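Masilela Tables: Frequently Asked Questions

Last updated 4/27/21

We make and sell wooden tables and worktops for homes, studios and small workshops. These are the questions we are asked most often about choosing a table, looking after it and getting it to your door. If yours is not covered, use the contact form and we will reply within two working days.
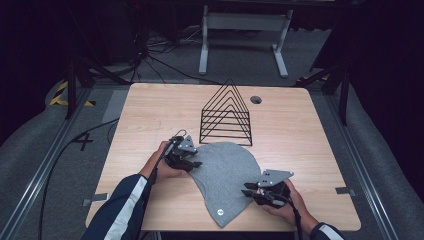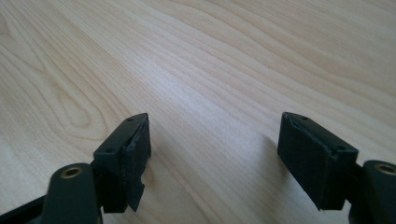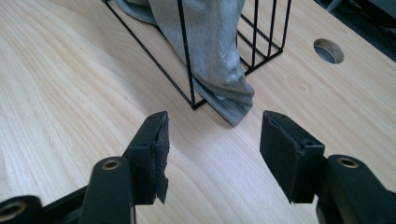

Light wooden tabletops. Grain varies from one part of a board to the next.

CHOOSING A TABLE

What is the difference between the Skasum and the Mulora?

The Skasum has a fixed top and four straight legs. The Mulora is the same height but comes apart, so it suits flats, narrow stairs and anyone who moves house a lot. Both are sold in two sizes. The tops are interchangeable within a size, so you can change the base later without buying a whole new table.

Can I choose the grain pattern?

Not from the website. Boards are matched for colour when a top is glued up, but we do not sort them by pattern. You may get straight lines, long curves, loops or a mixture. If you strongly prefer one or the other, put a note on your order before it goes into the workshop. We will do what we can with the boards in stock, though we can't promise a particular result.

Are knots and streaks a fault?

Small sound knots and darker streaks are normal and are not covered by the guarantee. Open splits, loose knots and rough patches in the finish are faults. Send us a photo and we will either repair or replace the top.

Will the colour change?

Yes. Most pale timbers turn more yellow in daylight, and the change is quickest in the first few months. Move lamps, mats and fruit bowls from time to time or they will leave a lighter patch. These patches usually even out once they are uncovered, but it can take a whole summer.

Do you send samples?

We send up to three finished samples free of charge within the UK. They are cut from offcuts and will give you the colour and the feel of the surface. They are too small to show the pattern of a full top.

FINISH AND CARE

Which finish should I have, oil or lacquer?

Oil is easier to repair at home and feels more like bare wood. It needs a fresh coat now and then. Lacquer resists spills better and needs almost no upkeep, but a deep scratch means sanding the whole top. For a kitchen with young children most people choose lacquer. For a desk or a sewing table either will do.

How often does an oiled top need doing again?

Once a year for ordinary use, twice if the table is wiped down several times a day. January is a good month for it if your heating has been on all winter, as the wood will be dry and will take the oil well. Put on a thin coat with a lint-free cloth, leave it for 30 minutes, then wipe off everything that has not soaked in. Keep the table clear overnight.

What should I do with the oily cloth?

Lay it flat outdoors to dry, away from anything that burns, or soak it in water and seal it in a metal tin. Do not screw it up and put it in the bin. Oily cloths can heat up and catch fire by themselves.

What can I clean it with?

A damp cloth and a drop of washing-up liquid, followed by a dry cloth. Avoid bleach, scouring pads, spray polish with silicone in it and anything sold for glass or steel.

How do I get rid of a white ring?

On an oiled top, leave it for a day or two first. Many rings fade without help. If it is still there, rub lightly along the grain with fine wire wool and a little oil. On a lacquered top do not use wire wool. Contact us and say how long the mark has been there.

Can I work directly on the surface?

Light work such as writing or folding fabric is fine. Use a mat for knives, hot irons, glue guns and clamps. Felt pads under sewing machines and printers are a good idea.

Why has my top bowed slightly?

Usually heat or damp on one side only, most often from a radiator or a sunny window. Move the table away and check that the bolts under the top can slide in their slots. Slight bowing often settles within a few weeks.

DELIVERY AND RETURNS

How long does delivery take?

Tables in stock go out within 10 working days. Made-to-order tops take six to eight weeks. The courier will text you the evening before with a time slot.

Will it be carried indoors?

To the first dry room on the ground floor. Upstairs delivery costs extra and has to be booked when you order. Please measure your doorways, including any tight turn in the hall.

Can I send it back?

Stock tables can be returned within 30 days if they are unused and in the original packing. Made-to-order tops can only be returned if they are faulty.

Do you deliver outside the mainland?

Yes, to most islands and to Northern Ireland. Enter your postcode at the basket page for a price. We do not ship overseas at present.

Where do I find my order number?

It is at the top of your confirmation email and on the label under the table, next to the date it was packed. Please quote it whenever you write to us.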